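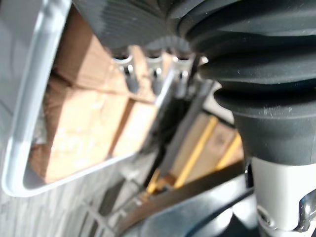

Dark ribbed rubber and a light grey plastic rim.

Keeping dust down in a small footwear stockroom

Applies to: dry indoor storage on fixed shelving, with open bins at floor level and no air handling beyond a door and a wall vent. Cold stores, food stores and workshops where wood or stone is cut need a different method.

Most stockroom dust comes from four sources: cardboard, clothing, the floor surface and the air drawn in under the door. Cardboard is usually the largest. Each time a carton is opened, slit or dragged it sheds fibre, and the fibre settles on whatever is nearest with an upward-facing surface. The method below deals with the sources first and the cleaning second.

The figures quoted are from the unit at Pollville, which holds 436 stock lines on open shelves. Larger stores can use the same order of work but will need to split it over several sessions.

What you need

A vacuum cleaner with a sealed body and a fine filter. We use a Mandard canister model; any cleaner that does not blow exhaust air along the floor will do.
A soft brush head and a narrow crevice head.
Microfibre cloths in two colours.
A bucket, clean water and a neutral detergent.
A torch.
Brush strip or a drop seal for the door.
Masking tape and a pencil.
A notebook or a sheet pinned inside the door.

Do not use a feather duster, a compressed air line or a dry broom.

Step 1: Find out where the dust lands 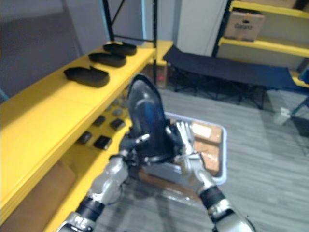
Béla Kocsis
Technical Editor, Drevonar

Before cleaning anything, make a simple settlement test. Cut ten strips of masking tape and fix them, sticky side up, at different points in the room: two near the door, two near the vent, two at floor level, and the rest on shelves at different heights. Hold each one down with a second piece of tape across each end. Write the position and the start date on the end piece.

Leave the strips for 7 days. Work as normal during that time. At the end, lift each strip, press it on to a sheet of black card if the dust is pale or white card if it is dark, and lay the cards side by side in good light.

You are looking for differences between positions. The amount on any one strip means little by itself. If the strips by the door are clearly the worst, start with Step 2. If the strips at floor level are worst and the others are nearly clean, the floor is the source and Step 4 matters most. An even coating everywhere normally points to cardboard.

Keep the cards. They are the only record you will have of the starting condition.

Step 2: Seal the door and check the vent

Stand inside with the light off and the door shut. Any daylight or corridor light along the bottom edge is a gap that will pass dust. Measure the gap at both ends and in the middle, as older floors are rarely level.

For an even gap, fit brush strip to the outside face of the door so that the bristles just bend against the floor. Bristles pressed flat wear out quickly and scrape grit across the threshold. For an uneven gap, a drop seal is the better choice, though it costs more and must be cut to length with care.

Do not block the vent. A sealed room will hold damp, and damp does more harm to footwear than dust does. Remove the cover, wash it, vacuum the duct as far as the crevice head will reach, and refit it. If there is a filter pad, replace it and write the date on its edge in pencil.

Step 3: Move the cardboard out

Outer cartons should be opened outside the stockroom. A table in the corridor is enough. Slit the tape, take out the contents, flatten the carton and take it straight to the recycling point. At Pollville this one change had more effect than all the cleaning that followed it.

Where goods must stay in a retail box, leave the box shut and keep it off the top shelf, where its lid collects dust that then falls on the shelves below when the box is moved.

Loose items are better kept in plastic bins with smooth sides. Avoid bins with a deep lattice base. They look practical, but each cell holds a plug of fluff that no cloth will reach. Static is a minor problem with plastic and can be reduced by wiping with a damp cloth and letting the bin dry in air — polishing it with a dry cloth makes matters worse.

Step 4: Clean from the top down

Work in this order and do not go back up once a level is finished.

1. Ceiling corners, pipes and light fittings. Switch lights off and let them cool first. Use the soft brush head.
2. Tops of shelving uprights and the highest shelf.
3. Each shelf below in turn. Move the stock to one side, vacuum, wipe damp, wait until dry, move the stock back.
4. Skirting, sockets and the backs of floor-standing units.
5. The floor, starting at the far end and finishing at the door.

Use one cloth colour for shelves and the other for everything below knee height. Fold each cloth in quarters and turn to a clean face when the first is grey. Change the water as soon as you cannot see the bottom of the bucket.

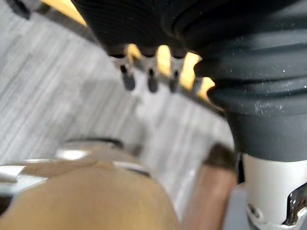

Tiny pale specks on the folds of a black rubber-like surface.

Ribbed and folded rubber needs separate treatment. Dust lodges in the valleys between the ridges, and a cloth dragged across the top pushes it further in. Use the soft brush head, held so that the bristles follow the line of the ridge, and keep the suction low. Follow with a cloth that has been wrung out hard. Neutral detergent is safe on most rubber. Solvent, petrol and silicone spray are not, and white spirit will leave many compounds sticky.

The same applies to ridged soles, elastic gussets and any rubber mat at the door. Mats should be taken outside, beaten, washed and dried flat before they come back.

Pale dust shows up on black surfaces long before it can be seen on grey or cream ones. Do not take the black items as a measure of how dirty the room is. Use the strips.

Step 5: Put the stock back

Replace stock with space between items where you have it. A gap of two fingers lets a brush head pass without lifting anything, and on a full shelf that can halve the time taken. Shoes stored without a box should stand sole down. If the shelf is deep, keep to a single row.

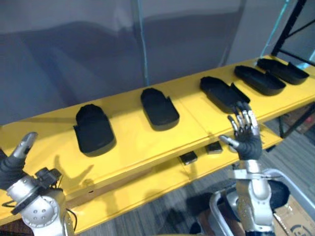

Open-topped items are the hardest to keep clean, as they collect dust inside where it cannot be seen from the aisle. There are three ways to deal with this. Tissue packed loosely into the opening is cheap and can be shaken out elsewhere. A strip of thin cotton laid over the whole row is quicker, and can be washed. A rigid cover is only worth the money for stock that will not move for several months.

Do not use cling film or sealed polythene on leather. Unbleached cotton is suitable for both leather and synthetics.

Shelf colour is a matter of choice. Light or bright shelves make dark dust easy to see, and dark shelves do the same for carton fibre. A gloss finish wipes clean faster than a matt one.

Step 6: Set the routine

Weekly: vacuum the floor and the threshold.
Monthly: vacuum and damp wipe the shelves, one bay at a time if the room cannot be closed.
Every June: clean the vent, wash the mats, check the brush strip and repeat the tape test in the original ten positions.

Enter each job on the sheet by the door, with initials. If a job was missed, leave the line blank. A blank line is useful when the strips come back worse than expected.

Faults and likely causes

Dust returns to one shelf only: look directly above it. A rough ceiling patch or a leaking pipe sleeve is the usual cause.

Floor strips worse after cleaning than before: the vacuum cleaner is leaking. Check the bag seat and the filter seal with the torch.

Grey lines along the wall beside the door: air is passing behind the frame. Fill with flexible sealant.

Fine white powder on concrete, coming back within days: the surface itself is breaking down. Cleaning will not cure it. At the Lagman store the slab was treated with a penetrating hardener and left shut until the smell had gone. Follow the maker's drying times, and take the stock out first.

Sticky film on shelves: too much detergent. Rinse twice with plain water and halve the dose next time.

Revised 10 October 2024. The section on concrete floors has been rewritten and the advice on drop seals is new.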